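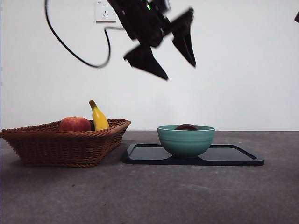

Loft notebook, April - Stotcombe

Evening, after the birds were in

Third training toss of the month, from the Kurnus release point. 38 birds in the basket, 6 of them yearlings that had never gone past the quarry. Liberated at 7:40 in the morning, light wind from the southwest, some haze over the valley. They circled twice and split. The bigger group went straight out along the river. The rest drifted east and I lost them behind the trees.

First bird on the pad at 8:31. The main group came in over the next few minutes, then a gap, then the ones that had gone east, in ones and twos until late morning. All home by noon except a checker hen from the Palma line. She turned up at four with a few tail feathers gone, probably a hawk. She ate well and drank a lot. Put her in the end box by herself and will keep her off the road until the feathers are back.

Clock and antenna

The antenna missed two arrivals again. Both birds walked across the left side of the pad, close to the wall, and neither showed on the clock until they came out and went in a second time. I swapped the ring on one of them and tried it by hand over the same spot. Still nothing on the left edge, fine in the middle. So it is the pad and not the rings.

Moved the pad over toward the middle of the landing board and put a strip of wood along the wall side so they can't walk around it. Tried 17 hand passes after that and all of them read. Want to see it with live birds before I trust it for a race. If it misses again, swap in the old pad from the young bird section and send this one back.

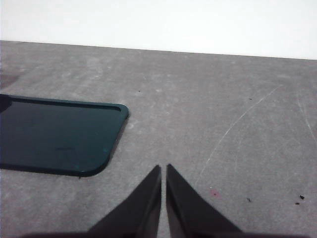
The clock itself was four seconds slow against the radio signal. Reset it and wrote the time on the card inside the lid. Check again before basketing.

Feed

Cut the barley back a little this week. The cocks were leaving it in the trough and it only draws mice. Peas and corn as before, small seeds by hand at night to get them down off the perches. Grit is low. The new sack of mix from Lostia has more dust in it than the last one, so sieve it before it goes in the bin.

Widowhood cocks are trapping faster than last year at this stage. The blue bar from box nine went around the roof for a good while before he came in, same as last time. Try calling him in hungry, with a half ration the night before.

Season plan

Entries for the first club race close at the end of the month. The combined release will be almost 1,000 birds, so I want the yearlings to have two more tosses in company before then. Next one from Kurnus again if the wind stays out of the north, then one from farther down the line.

Still to do: hinge on the trap door, disinfect the second basket, order rings.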